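Time sync, again

Tue 24 June

Quick one because I have to be on a call at four and I promised Mercy I'd write this down before I forget how it works. Again.

So. The timestamps. For two weeks our cloth folding policy has been doing this thing where it closes on the fabric late. Not very late. Just enough that the fingers come together after the hand has already started to lift, and it comes up with nothing, and then it goes right ahead and folds the nothing. Beautiful motion, no cloth. Tanvir thought it was the loss weighting. I thought it was the normalization on the gripper width channel, and I was pretty loud about that in standup, so please enjoy this post.

It was the clock.

Our recorder (Punance, the old one, not the rewrite) stamps camera frames when they come out of the decoder and stamps gripper widths when they come off the serial line. Two different moments in two different pipelines. The decoder has a queue. When the machine is busy the queue gets long, and the frames get stamped later than they happened. I measured it on Friday's recordings and the worst stretch was 80 ms. Which at our control rate is not nothing!! Then the training loader picks the nearest width for each frame, perfectly happy, no warnings, and every single pair is a little bit wrong in the same direction.

How I found it: plotted gripper width against the finger gap I get from the wrist cameras. Should be the same curve. Was the same curve, just shifted. Stared at it for a while. Got a sandwich. Shifted one by hand and they sat right on top of each other and I said a word.

Anyway I re-recorded yesterday with the patch in, mostly cloth on the small table, since that's where it hurts the most. 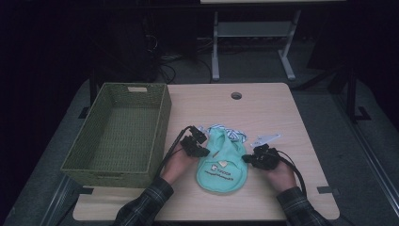 Head camera view. Both grippers at the mint-green cloth, basket on the left.

What the patch does, for whoever inherits this (hi Erick):

Stamp the frame at capture. The driver already gives you this number, we were just throwing it away. It's in the driver's own clock so you need an offset, and I estimate that once at startup and then again every 1000 frames. The offset drifts, slowly, don't skip the second part. I skipped the second part at first and lost a morning.

Stamp the widths on arrival and subtract a fixed serial delay. Fixed is good enough, I checked, the jitter is tiny compared to everything else.

Loader now interpolates between the two widths on either side of a frame and doesn't grab the nearest one. If the gap between them is too big it drops the frame and logs it. LOUDLY. It used to be quiet and that's how we got here.

There's also a check script now. It runs the width vs finger gap comparison on a whole episode and spits out the best shift. If it's more than a frame, the episode gets a red mark in Grultach and won't go into a training set until someone looks at it. Took me an hour to write. Should of written it in September.

Known problem: the check needs the hand to open and close a few times. If you grab something and just hold it for the whole episode the curve is flat and the script will tell you the best shift is whatever it feels like. For now it says "not enough motion" and moves on. Mwangi has an idea about using the accelerometer for those, I half understood it, he's going to try it next week.

Old data. Ugh. We have 3000 episodes from before the patch and I don't want to toss them. The shift isn't constant within an episode so you can't slide the whole thing over. I'm trying a windowed version that estimates the shift piece by piece and smooths it. Ran it on 400 of them overnight, and most look sane, and a few look completly insane, with the widths running backward in one spot. Going to add a constraint so time has to go forward. Seems like a reasonable thing to ask of time.

Retrain started this morning on just the fixed ones plus the new recordings. No results yet, so please stop asking, Tanvir. The curve is going down but it always goes down.

Other stuff, fast:

- the viewer still crashes if you scrub past the end. I know
- the planner branch is merged, the elbow thing is fixed, the other elbow thing isn't
- config files moved to their own folder, if your run dies on the first line that's why
- whoever set the log level to debug on the shared machine, the disk is full

Call's in five. Will update this when the retrain is done, or Erick will, it's his turn on the eval rig.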